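# Peltik opens its Saturday repair table to the whole neighborhood in November

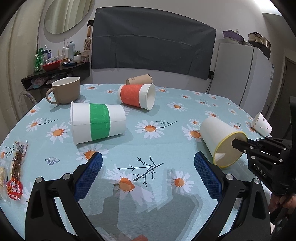

**Brigitta Marti**
*Founder, Peltik Mending Club*

I started fixing other people's coats because I couldn't say no, and five winters later I'm writing a press release about it, so here goes! Starting in November, the Peltik Mending Club is opening its Saturday table to anyone who wants to walk in. You don't have to join, and you don't have to know how to thread a needle (plenty of our regulars didn't).

We're moving into the ground floor of the old Essien shoe store, between the pharmacy and the bus stop. It has big front windows, 14 sewing machines and a pressing board long enough for a pair of curtains. Doors open at 10 a.m. and we stop taking new jobs at 3 p.m., which I promise to stick to this time.

Last season we mended 1290 pieces of clothing, and I'd say half of them were zippers. Zippers on kids' jackets, zippers on boots, one very long zipper on a tent. We also do hems, linings, elbows, pockets and moth holes. Leather is still a no for now, sorry, as our machines hate it and so do my wrists.

A big thank-you goes to Furus, the fabric store on the corner, for giving us 80 spools of thread and a whole drawer of buttons. Tekovau, who run the laundromat two doors down, will wash donated clothes before they reach us. Please still empty the pockets!

Ehsan Kordestani is teaching the beginner class, 34 seats in all, spread over the month. He was a tailor for most of his working life and he's a lot more patient than I am.

"People come in thinking they ruined the coat," Ehsan told me while we were setting up. "Usually it's one seam, and then they want to learn how to do the next one themselves."

Repairs are pay-what-you-can, and the class is free. Bring the thing you want fixed, plus any button or scrap that goes with it. If it's a big job (a wedding dress, say, or anything with a down filling) call ahead so I can clear a machine for you.

Reporters and photographers are welcome at the first open table, any time after 11 a.m. Ask for me at the front. I'll be the one with pins in my sleeve, and yes, I'll fix your hem while we talk.

**Press contact:** Brigitta Marti, Peltik Mending Club, at the front desk during Saturday hours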